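Turnonthorpe book robot back at work after dropped-stack fault is traced to a stale reading
Oct 11, 2023

The book-handling robot at the Turnonthorpe reading rooms is picking up books again, and the story of why it stopped is a good one for anybody who likes a proper mechanical whodunit.

The arm, part of the Donateo project, was halted after it let go of a stack partway through a lift. The books slid off the front of the fingers and landed in a return bin. Nobody was hurt, and the only casualty was a hardback atlas with a split hinge, which has gone to the repair bench and should be on the shelves again before long. The stop button was pressed within seconds, and the arm stayed locked for 23 days while the team at Bronari, which built the handling software, went looking for the cause.

Donateo was set up in February to deal with a wonderful problem: people keep giving Turnonthorpe books. Boxes of them arrive from house clearances, from retiring teachers, from students who have finished a course and would like their desk back. Every book has to be lifted, turned, checked, labeled and sent to the right shelf or the right sale table. It is slow, heavy work, and the arm was brought in to take the lifting part of it. Until the drop it had been doing that cheerfully, and visitors had taken to standing at the glass to watch.

The first suspect was the gripper itself. Rubbery finger surfaces pick up dust and lose their hold, and old books shed plenty of dust. Bronari cleaned the pads, swapped them for a fresh set and ran the same lift again. The stack slipped a second time, this time onto a foam mat. So the pads were cleared, and the hunt moved on.

The second suspect was weight. The stack that fell was well inside what the arm is rated to carry, but the engineers wanted to be sure, so they loaded the arm with sandbags and had it hold them in the air overnight. In the morning the sandbags were exactly where they had been left. Suspect number two, also cleared!

What finally gave the game away was the log of finger positions. Before each lift, the arm measures the height of the stack and uses that to decide where to grip and how hard to squeeze. On the day of the drop, the height in the log was identical, down to the last decimal, to the height of the job before it. Two different piles of donated books almost never match that closely. The arm had measured the new stack correctly, but the reading had reached the grip planner too late, and the planner had gone ahead with the old number.
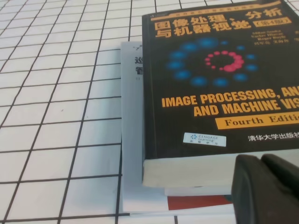 The old number belonged to a much thinner stack. With that in its head, so to speak, the arm set its fingers too low and squeezed too gently, and the upper books had nothing much holding them. Once the arm began to tilt, gravity did the rest.

Why the reading was late took another week to pin down. Tovar, the company that looks after the network in the building, had moved the arm's controller onto a shared line during some routine work. For most of the day that made no difference at all. In the late afternoon, when the catalog system copies its records to the backup server, the line gets crowded, and messages from the arm's sensor had to wait their turn. The drop happened right in the thick of it.

Tovar and Bronari sat down together with both sets of records side by side, and the match was beautiful. Every one of the odd-looking grips in the arm's history, including 7 that had never led to a drop and had never been noticed, fell inside the backup period. There is something very satisfying about a list of mysteries that all turn out to have the same answer, and people on both teams were clearly delighted to have it.

The fixes are simple, and there are several of them. The controller has its own line again. Each height reading now carries a time stamp, and the planner refuses to use one that was taken before the current stack was put down. If no fresh reading arrives, the arm opens its fingers, backs away and asks for a person. It also does a small test lift now, raising the stack by the thickness of a pencil and pausing there to see if anything shifts before it goes any higher.

That last change is the one the front desk likes best. You can see it happen: a tiny lift, a pause, and then up it goes. Regular visitors who had missed the arm have been coming over to ask what the little pause is for.

Testing before the restart was thorough. Bronari ran the arm through more than 30 hours of lifts with the crowded network put back on purpose, to make sure the new checks caught the trouble when it came. They did. On every late reading the arm stopped and called for help, and the foam mat stayed clear of books. The team also mixed up the piles as much as they could, with paperbacks on top of hardbacks, big ones over small ones, edges lined up badly, the way books really come out of a box.

Mixed stacks are where the job gets interesting. A thick textbook sitting crooked on a thinner book gives the fingers two different edges to meet, and a glossy cover can slide on the one underneath with hardly a push. A person sorts that out by feel without thinking about it. Teaching an arm to do it takes a lot of patient lifting, and the time spent hunting the fault has given Bronari a fat new pile of records to learn from.

Some safety rules around the work area have changed too. The return bin used to stand next to the table, within easy reach of anyone dropping off a book. It has been moved to the far side of the glass, and a floor line marks how close staff may stand while the arm is moving. The arm's top speed has been cut by 25 percent for now, and will be looked at again once it has a good stretch of clean running behind it. Staff who work beside it have all had a fresh run-through of the stop button, including the second one under the table edge that several of them had forgotten was there.

The boxes that built up during the stop were sorted by hand, with staff from the children's section pitching in between story sessions. Donations never had to be turned away, although the back corridor got pretty narrow for a while.

Bronari plans to share its write-up of the fault with other places that use the same planner, along with the time stamp check, free of charge. Any site that has its arm on a shared network line is being urged to look through its logs for two jobs in a row with the same height. It takes a few minutes, and it could save somebody an atlas.

Book donations at Turnonthorpe are being accepted at the side entrance as usual. The arm runs in the mornings for the time being, with afternoon hours to follow, and the viewing window is open to anyone who wants to come and watch it work.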